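Cimmont Neighbors Help Board
Home > Food and Kitchen > Storing and Preserving
Log in to reply

Apples from the cellar going soft and mealy long before spring
Posted by Darragh Moriarty, 27 Mar 2023
Viewed 173 times

We moved to a house outside Cimmont with two old apple trees behind the garage. The previous owner left a note calling one of them a "Gudley," and the other has no name that anyone knows. Both gave a good crop last fall. I picked everything over one weekend, put the apples in cardboard boxes in the basement, and figured we would be eating them until the weather warmed up.

By the middle of January most of the Gudleys were soft. They weren't rotten, just mealy, and the skin had gone a little greasy. The no-name apples held up better but shriveled. I threw a lot of them on the compost pile.

The basement has a furnace at one end. I kept the boxes at the other end, next to the potatoes. I have a cheap thermometer down there now and it says 57. I don't know what it was in the fall.

I did not wrap them or sort them. Some had stems and some didn't. What should I do differently this year? I don't want to buy a second refrigerator if I can help it.

2 replies

Liam Ó Gríofa
Member, Jorurton

Your basement is too warm. Apples keep best just above freezing, so you want 33 to 40 degrees where the boxes sit. At 57 they are going to ripen fast and go mealy no matter how you pack them. The greasy skin is a natural wax that some kinds put out as they ripen. You can wash it off and eat the apple.

If you have an unheated garage or a shed, try that first. Put the thermometer in it overnight in November and see what you get. Ours is a block shed on the north side of the house and it stays cold enough until the end of winter. On very cold nights we throw old quilts over the boxes. An apple that freezes hard will be brown mush when it thaws.

Move them away from the potatoes. Apples give off ethylene gas, and that can make potatoes sprout. Potatoes can also leave an earthy taste on apples.

The shriveling is from dry air, and a furnace makes it worse. Use plastic bags with a few holes poked in them and set the bags in the boxes. Fold the tops over loosely and don't tie them. Wrapping each apple in newspaper also works if you have the patience. It keeps one bad apple from touching the next one. My mother wrapped all of hers and I only wrap the biggest.

Sort before you store. Anything with a bruise, a worm hole, or a missing stem goes in the kitchen to be eaten or made into sauce. Small and medium apples last longer than large ones.

Also check what kind you have. Early apples that ripen in August won't keep for months in any cellar. I never heard of a Gudley, so it may be a local name. When do you pick them? If they come off easily in early September, I would plan on using those up first and saving the other tree for storage.

Before you put a whole crop away, take one from each tree and leave it out on the kitchen table for a week. Press it with your thumb every day or two. The one that goes soft first is the one to eat first. It isn't a perfect test but it will tell you something about the two trees. 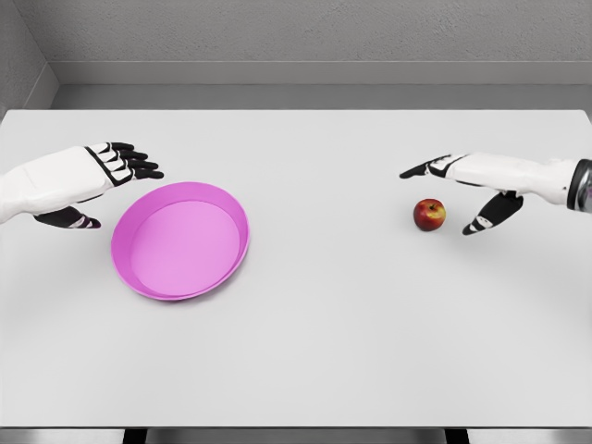 One red apple and a pink dish on a plain table.

Go through the boxes every couple of weeks and pull out anything soft. That job takes me less time than finding my boots.

Darragh Moriarty
Original poster

Thanks. The Gudleys were ready in the first part of September, and I left them on the tree until the others were ready so I could do it all at once. I guess that was part of it. The garage isn't heated, so I will try the thermometer out there. Is it a problem that I park the car in it? I don't want the apples to taste like gas.

Liam Ó Gríofa
Member, Jorurton

They can pick up smells, so I wouldn't put them right beside the car or any gas cans. An old picnic cooler with the lid propped open a crack would help, and it keeps mice out better than cardboard does. If you can still smell the car in the garage after the door has been shut all night, use a different place.

And yes, pick the early tree when it's ready. Overripe apples don't store.

Related topics
Keeping carrots in damp sand
Can you freeze applesauce in glass jars?
Mice in the root cellar
Pruning an old tree that hasn't been touched in years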